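3.2 Collecting the shelf data

I'll be upfront that we started with a much tidier plan. Olumide Tijani wanted every episode to begin from a fixed layout, taped and measured, and we did run it that way for the first 80 episodes. The policy (we call it Virnum) learned those layouts beautifully and then fell over the moment a toy was moved a hand's width. So we threw the tape out and let whoever was teleoperating put the toys wherever they liked, on the shelf or on the floor, before hitting record.

The cell itself stayed the same for the whole study: two arms on a shared front rail, a wrist camera on each, a marble-patterned floor and a patterned wallpaper that our depth estimates really didn't enjoy. A clear tray hangs on the left wall and a wire basket on the right, and either can be named as a goal in the instruction.

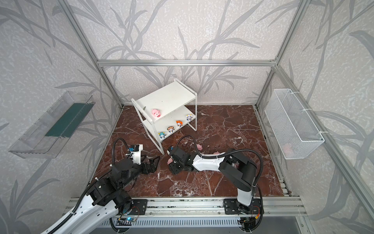
Figure 4. Cell layout with the figurines on the lower shelf and a plush pig head on the upper one. Three small pigs are on the floor near the right arm.

Layouts like the one in Figure 4 are the friendly kind. The figurines stand in a row facing out, so a gripper can come in from the front, and the upper board doesn't get in the way much. Planus, our baseline planner, handles these about as well as Virnum does, and I wouldn't read anything into the gap between them.

Clutter on the floor is a different story! Once the pigs and the figurines are mixed together, the planner has to pick an order, and its favourite trick is to go for whichever toy it segmented first, neighbours be damned. Virnum is trained on 3000 episodes with the order left entirely to the operator, and it seems to have picked up the habit of working from the outside in. We never labelled that behaviour (Zuzana Kollár spotted it while scrubbing through rollouts in May).
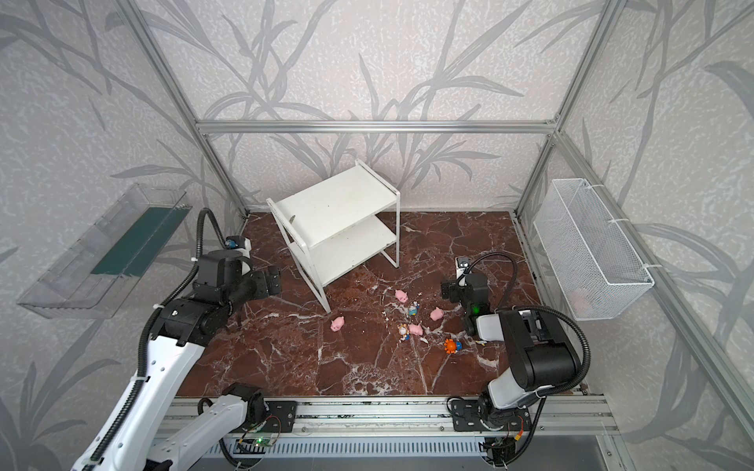

Figure 5. Mixed clutter: pigs and multicoloured figurines on the floor, lower shelf empty, right gripper pointing down toward the toys.

We scored a trial as a success only if the named toy ended up in the named container and the shelf was still standing. Knocking over a neighbouring toy was allowed, though we logged it, and those counts are in the appendix along with the operator notes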